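Notes for Week Four: Reading a Floor Plan Before You Move the Furniture

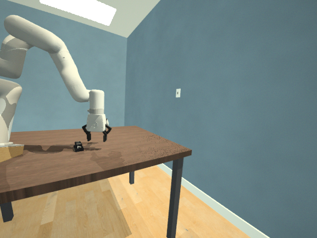

Home Interiors 1 / Handouts

Okay, so last week we ran out of time right when it was getting good, and I promised I'd write up the part on walking routes. These are my own notes, cleaned up a little (a little!), so if something reads like me talking, it's me talking.

Start with the doors. I know everybody wants to start with the couch, and I did too for years, but a couch can go in a dozen places and a door stays put. Take your plan and draw a pencil line from every door to every other door, then from each door to the window people will want to open. Those lines are your routes. Keep them light, you'll be erasing a lot.

Now give each line some width. I use 30 inches as the least I'm happy with inside a room, and more if someone in the house uses a walker or a chair, or if you'll be carrying laundry through there every day. Shade that strip in. Whatever is left white on the paper is where furniture can live, and it's nearly always less than you hoped – mine was, when I did my own place on Brasedau Street.

Tables need a second look. The table on your plan is only the top, and people forget that chairs slide back. Draw the chair pulled out with somebody in it. Fiifi Agyeman brought in a plan of his aunt's dining room with a table 170 cm long (he measures in centimeters, fine by me, just don't mix the two on one sheet) and it fit beautifully until we drew the chairs. Then the kitchen door wouldn't open all the way. We turned the table a quarter turn and lost the spot for the sideboard, and he's still arguing with me about the sideboard.

A word on scale. Half an inch to the foot is plenty for one room. If you do the whole apartment, go to a quarter inch or you'll be taping paper together on the floor like Hedvika did. Write the scale on the sheet. Write it on the copy too.

Heights don't show up on a plan at all, so keep a list down the side: windowsills, radiators, light switches, the slope of the ceiling if you're under a roof. I once put a tall bookcase over the only outlet on a wall, and we ran a cord behind it for 2 years.

For next time, please bring:

One room, drawn to scale, doors and their swings marked
Your routes in pencil and shaded
A list of heights
The furniture cut out of scrap paper, same scale, so we can push it around

Reading is the Virág chapter on small rooms, page 141 to the end. Skip the bit on color, we get to that in March. Cornel has the spare scale rulers if you left yours at home.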